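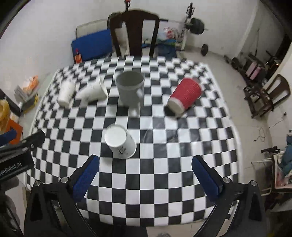 Maintenance - Hand-Held Grippers

Changing finger pads and setting jaw alignment on a hand-held pair

Applies to the two-gripper kits used at the Batholm and Gondcombe sites. The job takes 30 minutes for a pair once you have done it a few times. Do both grippers in the same sitting, even if only one has a worn pad. A new pad on one hand and an old pad on the other gives you two different grips, and the operator will start favoring the better one.

When to do it

Change the pads when the texture has gone smooth at the tip, when a corner has started to lift, or when light objects slide during a normal close. Paper cups are a good check for this. They weigh almost nothing and the wall gives if the jaws come in crooked, so a bad pad or a bad alignment shows up on a cup well before it shows up on anything heavier. Otherwise go by the log. At Batholm the last set came off after 1,334 closes, and the left pads were worse than the right.

What you need

Hex driver set
Plastic scraper
Lint-free wipes and isopropyl alcohol
Four new blue pads, same batch if possible
Paint marker, fine tip
Steel rule
A few paper cups

Removing the old pads

1. Switch the kit off and unplug both grippers. Leave the camera mounted. Taking it off means redoing the camera check, and there is no need to.

2. Open the jaws all the way and lay the gripper on its back on a towel.

3. Put a small paint mark across each pivot screw and onto the linkage beside it. There are two of these screws on each jaw, round and silver. You will use the marks later to see whether anything has turned.

4. Start at the base of the pad and work the scraper toward the tip. Go slowly. If the pad tears, lift the rest with the scraper held flat. Do not use a knife on the jaw.

5. Clean off the old adhesive with alcohol and let the surface dry for 9 minutes before going further.

Fitting the new pads

6. Check which way the texture runs. It should run across the finger. Two of the Sawatzky packs we opened in October had pads cut the other way, and those went back.

7. Peel the backing halfway, line the pad up with the tip of the jaw, and press from the tip down. Pull the rest of the backing out as you go.

8. Close the jaws by hand and hold them shut for a minute. Then leave the gripper closed while you do the other one.

Checking the pivots

With the jaws closed, look at the gap between the pads from the camera side. It should be even from tip to base. If it opens up at the tip, one pivot is loose or one pad is sitting high. Check the pads first.

If the pads are flat, try each pivot screw with the driver. It should resist without moving. If one turns, snug it until the side play is gone, then open and close the jaws several times. They should travel freely and reach full open together. A jaw that lags is too tight. Back the screw off a little and try again - a quarter turn is usually more than you want. Make a fresh paint mark when you are done and wipe off the old one.

While you are in there, look through the slots in the linkages for thread, hair or crumbs of old pad.

Cup test

Set up on a table with a cloth that has some pattern to it. The checkered one is fine, and the squares make it easy to see whether a cup has been dragged before the lift. Mix the positions: a cup upside down, a cup on its side, a cup standing up. Include one with a ribbed sleeve, which grips differently from plain paper.

Pick up each cup with one gripper, raise it 23 centimeters, set it back down, and repeat with the other gripper. Watch for three faults.

The cup turns in the jaws as it leaves the table. One pad is higher than the other.

The cup slides down. The pads are dirty, usually from fingers. Wipe with alcohol and retest.

The wall creases on one side only. The jaws are off center, so go back to the pivot check.

A cup lying on its side is the hardest of these, and most alignment faults turn up there. Approach it across the body and close at the middle. Throw out any cup that gets creased, or the next person will be testing with a soft one.

Logging

Enter the job in Clerkex under the gripper serial number, one entry per hand. Record the close count, the pad batch, and any pivot you had to adjust. If the same pivot has needed adjusting twice, tag the gripper and send it to Lleucu Prosser. Spare pads are ordered on Friday by Rhonda Vachon, so tell her before then if you took the last pack.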